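**Wednesday, descaling trial, second bench**

Picked up from where the March notes stop. Hurnov kettle elements again, four left in the box from Trudincombe, all with the hard grey scale and not the chalky sort. Used tap water from the Lewis building for the make-up, as before, so the hardness should match the earlier runs.

Solution is citric acid, 10 g in 200 ml, stirred until clear. Took longer than I had written down last time. The crystals had caked in the tub and I had to break them up with the back of a spoon. Lid of the tub does not seat properly. Put it inside a second bag with a clip.

Element 1 went in at room temperature and was left alone. Fizzing slow but steady for the first half hour, then very little. Scale on the bends still sound when scraped with a thumbnail. Element 2 went in at 60 °C, same strength. Most of the flat part was bare metal by the time I came back from lunch. The bends lagged behind, same as in the earlier set.
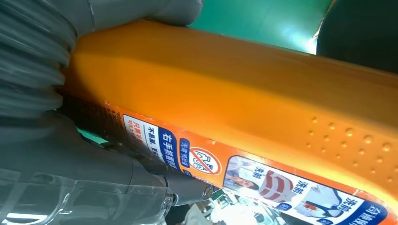 Weighed both after rinsing and drying in the warm cupboard. The balance was reading high again, 1027 g against the 1000 g check weight, so the figures in the table are differences only and should not be compared with anything done on the Teveck balance upstairs. I re-zeroed it twice and the offset came back each time. Label put on it.

| Element | Temp | Mass lost (g) |
|---|---|---|
| 1 | room | 1.4 |
| 2 | 60 °C | 3.9 |

Element 2 has a faint dull patch near the earth tag. Could be etching, could be a stain that was under the scale all along. Did not polish it. Bagged and marked with a cross.

Elements 3 and 4 still to do. Plan is 60 °C for both, one with the solution changed halfway. If the bends come clean with the fresh solution then the acid is being used up and temperature is only part of it.

Need before next run:

- check weight from upstairs, to compare with ours
- new tub for the citric acid
- pH strips, low range (the open pack has gone yellow throughout)

Spent solution neutralised with soda and poured away, sink flushed.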